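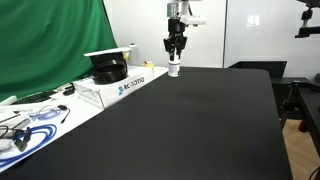
Bottle held at the back of the black table, near the wall. Green backdrop at left.

Bottle tips when the gripper opens, but only in replayed demos

Posted by Veronika Szabó
Saturday, April 18, 2020

I am recording demonstrations of a simple task: pick up a small white bottle, carry it to the far side of the table, set it down upright, open the hand. I drive the arm by remote control with a six-axis hand controller and a foot switch for the fingers. Commands are logged at 64 Hz.

While I am driving, the placement works nearly every time. When I replay the same log open loop from the same start pose, the bottle falls over in more than half the runs. It is always at release, never during the carry. The arm position at release matches the log to within a millimeter in x and y. I have not checked z as carefully.

Things I have tried:
Slowing the replay to half speed. Slightly better.
Adding a 3000 ms pause before the fingers open. No change.
Starting with the bottle on a taped mark. No change.

The table has a smooth matte black cover. The fingers close on the upper part of the bottle, near the cap, so there is a fair distance between the grip and the base. I would like to fix this before I record the rest of the set in the far area. Should I be re-recording by hand guiding instead, or is the log usable?

Tamás Borbély

Check z first. When you drive the arm yourself you watch the bottle and stop when it touches. The log keeps the commanded pose, and the commanded pose is probably a little below the real contact height, with the arm's compliance taking up the difference. How far below depends on where in the hand the bottle was gripped. If the replay grips it 2 mm lower or higher, you either press it into the table or drop it from a small height. With the grip up by the cap, either one will tip it.

What I would do, in this order:

Log the measured pose as well as the commanded pose. Plot both for the last two seconds before release.
Log wrist force if you have it. Contact shows up as a clear step in the vertical axis.
In replay, stop following the logged z for the last 8 mm. Move down slowly until the force passes a threshold, back off slightly, then open.
Open the fingers in two stages. If one finger lets go before the others it pushes the bottle sideways, and a tall lever arm makes that worse.

The pause made no difition in your test, which fits. Waiting does not remove a position error.

Your existing logs should be fine for the carry. I would only replace the final descent. Hand guiding gives you a better feel for contact, but your hand loads the arm, and if the force sensor sits above the place you push, its readings include you. On our Genwood cell we kept remote control for that reason and added the force stop.

Kálmán Kerekes

had the same thing, grip it lower. fixed

Veronika Szabó

Plotted it. Commanded z at release is 3.1 mm below measured in the log I replay most (number 3847). I will add the force stop tonight. Gripping lower is possible, but then the fingers get close to the table cover and I have to change the approach angle, so I am leaving that for later.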